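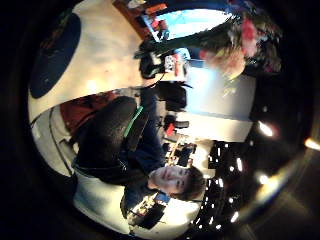

夹爪进车间之后:一家分拣厂的岗位变动记录

布莱恩斯特德(Brillstead)的二号厂房处理的是退货。退货和新品的区别在于,新品的外形、重量、包装尺寸都在系统里,退货只有单号是可信的。一个纸盒里可能是一双鞋,也可能是一双鞋加一件没有登记的雨衣,或者只有一只鞋。厂里的分拣线在过去很长时间里没有自动化,原因就在这里:传送、扫码、称重都可以交给机器,拆包、判断、归位三道工序一直由人完成。

去年五月,厂方与集成商巴克伦德(Backlund)签了改造合同,内容是在四条线中的两条上装机械臂,由机械臂承担归位和一部分拆包。合同里有一项在设备清单上不显眼的内容,叫“示教数据”,由厂方提供人工,集成商提供工具和培训。这一项后来占用的工时超过了设备安装本身,也是车间里岗位变动最大的部分。

一、手持夹爪

示教用的工具是一只手持夹爪,车间里叫“钳子”。它的指端与机械臂末端的指端规格一致,手柄一侧装有广角镜头,操作员握着它完成一次取放,镜头和手柄内的传感器同步记录画面、位姿和开合量。这些记录经过筛选后用于训练控制策略,策略再下发到机械臂。

与早先的遥操作方案相比,手持方案不占用机械臂。遥操作时,一个人坐在控制台前操纵一台臂,臂在线上,线就得停。手持夹爪可以在任何一张工作台上使用,线照常走。厂方选择这个方案,主要考虑的是停线成本。

代价在人这一侧。人手有五个指头,有掌心,有指腹的触觉,夹爪只有两片指端。熟练工拆一个气泡信封,通常用拇指压住封口,食指挑开,剩下三指托底,一个动作完成。换成夹爪,必须拆成三步:夹住边角,提起,放到固定座上再撕。老员工在前几个班次里普遍觉得别扭,有人形容像戴着棉手套穿针。

腕部负荷也是一个问题。空手分拣时,手腕在中立位附近活动,负荷来自物件本身。握持夹爪之后,工具自重始终在手上,且重心偏前,取深箱底部物件时腕部需要下弯。车间最初按普通分拣岗排班,一个班次连续握持,第二周就有员工报腕部酸痛。之后改为握持与复核交替,握持一段,坐下来看一段回放,再换回去。交替的时长经过几次调整,目前由班组长按当班人员的情况决定,没有写进规程。

二、数字

第一阶段的验收指标是一千条合格示教,按物件类别分配。实际录制1,966条,筛选后留下的刚好过线。被剔除的记录中,最大的一类是节奏问题:操作员动作过快,相邻画面之间位移过大,位姿解算不稳定。熟练工在这一项上的剔除率高于新人。

其次是遮挡。镜头在手柄上,视野随手走,手臂绕到箱体另一侧时,物件会离开视野,或者被袖口挡住。巴克伦德的培训材料要求“取物前物件应在视野内停留”,操作员把这句话理解为要停顿,于是出现了一批在空中悬停的记录,策略学到了悬停,机械臂在试运行时每次下探前都要停一下。这一批后来整体作废,重新录制。

余下的剔除原因比较零散,有标签贴错的,有录到一半被叫走的,也有夹爪电量不足导致开合量丢失的。

第二阶段增加了软包类,要求458条。软包没有固定外形,同一件衣服每次落下的形状都不同,夹取点只能由操作员临场判断。这一阶段的录制速度明显低于第一阶段,但剔除率也低。班组内部的解释是,人在拿不准的时候动作自然会慢下来。

三、岗位

改造前,二号厂房分拣岗在册24人,全部是同一个岗位名称,同一套计件办法。改造后岗位名称变成三个:分拣员、示教员、异常处理员。三个岗位之间可以轮换,但工资结构不同。

分拣员仍在未改造的两条线上工作,计件办法不变。

示教员按工时计酬。这一点在方案讨论时争议最大。计件制下,手快的人收入高,转为示教员之后,手快不再带来收入,反而带来剔除记录。最先报名的多是计件收入处在中间的员工,收入最高的几位留在了原线。厂方本来希望由最熟练的人示教,结果没有完全实现。后来增设了一项示教津贴,按合格条数在班组内分摊,情况有所缓和。

异常处理员负责机械臂放弃的物件。机械臂在连续夹取失败后会把物件推到侧道,由人处理。这个岗位的工作量取决于策略的水平,策略更新后头几天往往偏高,随后回落。它的节奏与计件线完全不同:有时很长一段时间侧道是空的,有时接连来一批。坐在侧道旁等待的时间如何计算,目前是按在岗时间付薪,但排班表上这个岗位的人数一直有压缩的压力。

夏梅因·莫莱费(Charmaine Molefe)在厂里做过分拣,做过班组长,现在管示教排班。她对岗位拆分的看法比较具体:“原来一个人不舒服,旁边的人顶一下,都是一样的活。现在示教员请假,分拣员顶不了,没受过训,录出来的全是废的。人没少,能互相顶的人少了。”

按她的要求,从今年起所有分拣员都要完成一次基础示教培训,不论是否转岗。培训为半天,内容是握持、节奏、视野和标签,最后录制一组硬盒取放,合格即登记。登记之后不强制上岗。

四、看回放

示教员有相当一部分时间花在看回放上。广角镜头的画面边缘弯曲,工作台的直边在画面里呈弧形,画面方向又随着手腕转动,人和货架时常是横过来的。没有经验的人看一会儿会头晕。复核时要在画面里标出接触时刻、提起时刻和释放时刻,再给出合格与否的判断。

复核软件由坎诺拉(Kanora)提供,按逐条方式推送,看完一条自动跳到下一条。早期版本不允许退回,误标之后只能提交工单。示教员提过意见,现在可以退回最近几条。另一项意见是希望能按物件类别成批复核,这样判断标准更容易保持一致,供应商答复会在后续版本中考虑。

回放里除了物件,也会录到人。镜头视野宽,夹爪放下或递给别人的时候,同事的脸、工位上的东西、背后的窗户都可能进入画面。合同对物件数据的归属写得清楚,对人像写得简单,只说“必要时做模糊处理”。什么是必要,由谁处理,没有规定。员工代表在季度会上提出后,厂方补了一份说明:取放开始之前和结束之后的片段在上传前裁掉,裁剪在厂内完成;取放过程中拍到人脸的,复核时做标记,由集成商统一模糊。执行情况由双方抽查。

说明出台之前已经上传的部分怎么办,讨论过两次。集成商同意回溯处理,进度比预想的慢,因为早期记录没有标记,需要重新看一遍,而重新看一遍的人工由谁出,合同里同样没有写。最后是双方各出一半。

五、线上的变化

两条改造线的布局有调整。机械臂占用了原来两个工位的位置,外侧加了围栏,围栏内为停机后方可进入的区域。原先工位之间可以直接递东西,现在要绕过围栏,走到侧道。有员工反映,绕行本身不费力,麻烦的是看不见对面的人在做什么,喊话也听不清。厂方在围栏两端加了呼叫按钮,使用率不高,大家还是习惯走过去。

噪声方面,机械臂运行的声音不大,真空发生器的排气声较明显。改造线上硬盒类物件用吸盘,软包类用夹爪,两种末端自动切换。吸盘对硬盒的效率很好,对表面有灰尘或胶带翘起的盒子效果差,这类盒子会掉。掉落的盒子落在接料网上,由异常处理员收回。接料网是试运行之后加装的,原设计没有。

拆包工序目前只实现了一部分。机械臂可以处理带撕条的纸盒,对多层胶带缠绕的退货包裹无能为力。这类包裹在上线前由人挑出,转到未改造的线上。结果是未改造线的来料变难了。过去难易混杂,计件单价按平均难度核定;现在容易的走了改造线,剩下的偏难,单价没有变。莫莱费说这一条是她收到意见最多的:“不是机器抢了活,是机器把好干的活挑走了。”

厂方已同意重新核定单价,核定方法是把包裹按拆封难度分为几档,由扫码时的包装类型自动归档。问题又回到退货的老特点上:系统里登记的包装类型是发货时的,退回来的时候往往已经换了一个包装。目前的过渡办法是由上料员目视归档,争议由班组长裁定。

六、策略更新

策略每隔一段时间更新一次,更新包由巴克伦德远程下发,安排在夜班与早班交接之间。更新后有一段低速观察期,此期间线速下调,示教员在围栏外观察,记录异常动作。

观察期需要的正是熟悉物件的人。一件带吊牌的毛衣,夹吊牌绳会断,夹领口会变形,应当夹下摆中段。机械臂夹了领口,物件也放到了格口里,系统记为成功,只有懂行的人知道这件衣服不能再按一等品入库。此类情况在系统统计里不可见,只能靠人工记录。示教员手边有一本登记簿,按物件类别记“放对了但夹错了”的情形,每次更新前汇总给集成商。登记簿是纸质的,原因是围栏附近不允许带手机,平板只有一台。

集成商的工程师最初对登记簿的内容持保留态度,认为判断标准因人而异。双方后来做过一次比对,由几位示教员各自观看同一批回放,独立判断夹取点是否恰当。硬盒类判断几乎一致,针织类有分歧,分歧集中在弹性较大的袖口和领口。比对之后,针织类的夹取规范由示教员起草,工程师修改格式,作为培训材料的一部分下发。这是改造以来第一份由车间起草的技术文件。

七、下一步

余下两条线是否改造,厂方尚未决定。设备报价已经有了,来自巴克伦德和另一家供应商本多(Bendo),后者的方案采用固定工位录制,操作员不必手持工具,但要在专门的台架前工作。车间里对两种方案都有支持者。支持台架的多数有过腕部不适;支持手持的认为台架把人固定在一个位置,录到的只是台架前的动作,与线上情况有差别。

示教岗本身能保留多久也没有定论。按照合同,物件类别稳定之后,示教需求会下降,只在新增类别时临时组织。退货厂的类别从来没有稳定过,换季时尤其如此,厂方因此倾向于保留一个小规模的常设组。常设组的编制、岗级和晋升通道还在讨论,目前示教员的人事档案上写的仍是分拣员。

莫莱费现在的排班表贴在休息室门口,握持、复核、观察三项用三种颜色区分。表上五月的部分已经排满,换季的外套从那时开始大量退回,羽绒类的示教还没有开始录。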